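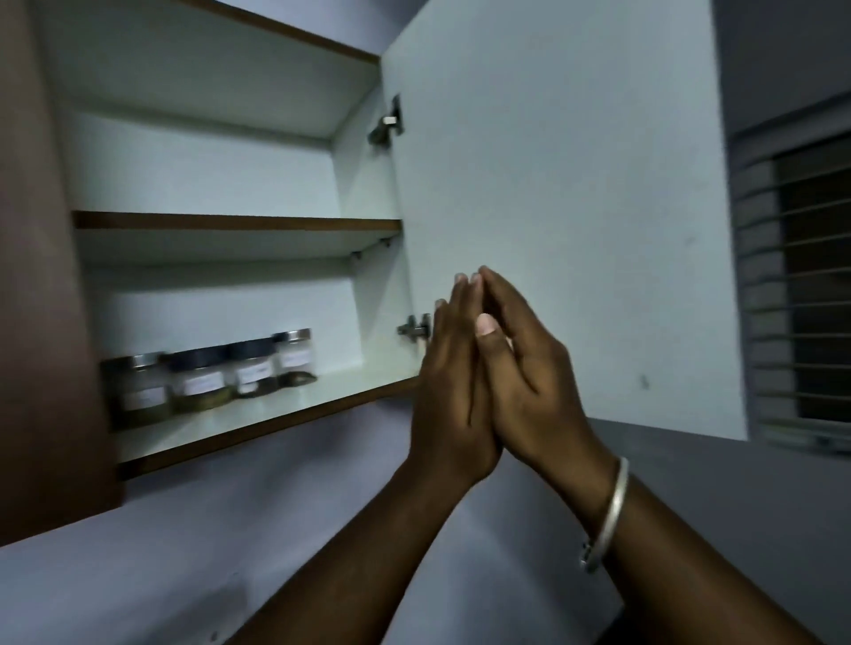 [katene-users] Re: door_close events with no door closing

Date: September 12, 2024
List: katene-users

> We are running Katene 2 over the spice cabinet recordings and getting
> door_close in places where I can't find any door closing. The planner
> (Clitemitz, stock config) then takes the cabinet for shut and refuses to
> put anything else in it. Also the jar identities wander. A jar goes up
> to the shelf with one name and gets a different one when the hands come
> away. Is this our calibration? We redid it 3 times, the last time with
> great care.
>
> Happy to share the logs.

Please put the calibration board back in its drawer, it has suffered enough. I went through the logs and you have two separate problems, both ours.

The first is the door. The event fires when both hands are inside the door's contact volume, have a flat palm shape, and stay there for 10 ticks. No one thought to require that the door move. So a person who puts their hands together near an open door, fingers up, has closed the cabinet as far as Katene is concerned, and Clitemitz, being a trusting sort of program, believes it. In the case you flagged the hinges are in plain view, the jars are in plain view behind them, and the door state still flips to shut with full confidence.

What you want in the tracker config:

door_close.require_hinge_motion = true
door_close.min_angle_change = 56
door_close.veto_if_interior_visible = true

The angle is in degrees and was found by fiddling. If your doors are stiffer or your people more timid, lower it. The veto line does most of the work anyway. If you can see the back wall of the cabinet, the cabinet is open, a principle we managed to leave out of two releases.

Second problem, the jars. Label reading goes through Floson, which hands back a string and a score. The score says how sure it is of the letters it got. It has no opinion on the letters it didn't get.

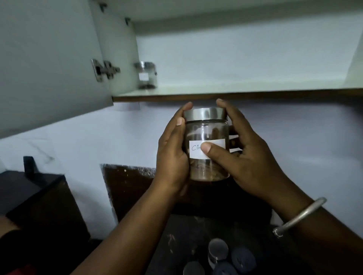
Label reads "Ci", then thumb. Floson returned "Ci" with a very good score.

Katene takes the good score, looks up "Ci" in the inventory, finds no such spice, and falls back on the nearest free track. The nearest free track is whichever jar was handled last. There is your wandering.

The fix is to pass the hand mask in with the crop, so a string that ends at a finger comes back marked as a prefix. Then "Ci" can stay "Ci, to be continued" until more of the label shows. I'd also stop letting lid color vote. It was put in as a tiebreaker and has been promoted well past its abilities. 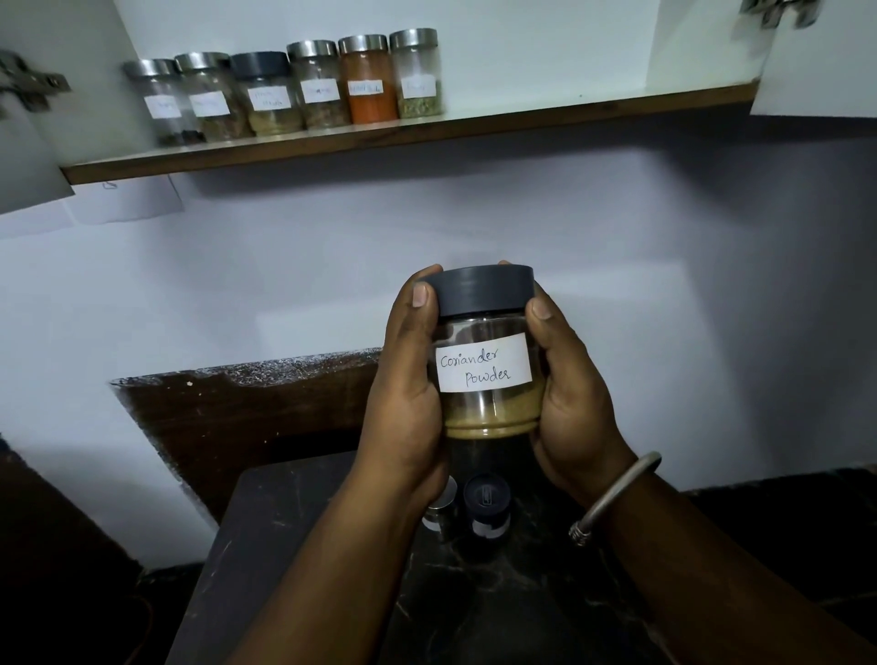
"Coriander powder", both lines clear of the fingers. Dark grey lid, same as one already on the shelf.

With lid color voting, that jar got merged with the dark-lidded one in the row above it, which looks to me like garam masala. The powders are not far apart in color either. With lid color off and the full label read, the two tracks stay separate on my machine.

Both changes are on the ekent-cabinet branch. The mask input needs a rebuild of the Floson wrapper, and the build will complain about a missing header that it then finds by itself. Let it.

Things I have not fixed: two-leaf cabinets still share one door state, so if yours has a door on each side, you get whichever was seen last. Set doors.split = true and expect more than 10 warnings at startup. They are all the same warning.

If you still see a phantom door_close after this, send the tick number and the hinge track, and leave out the video. The list server bounces large attachments and then mails everyone to say so.

- Katene maintenance, Ekent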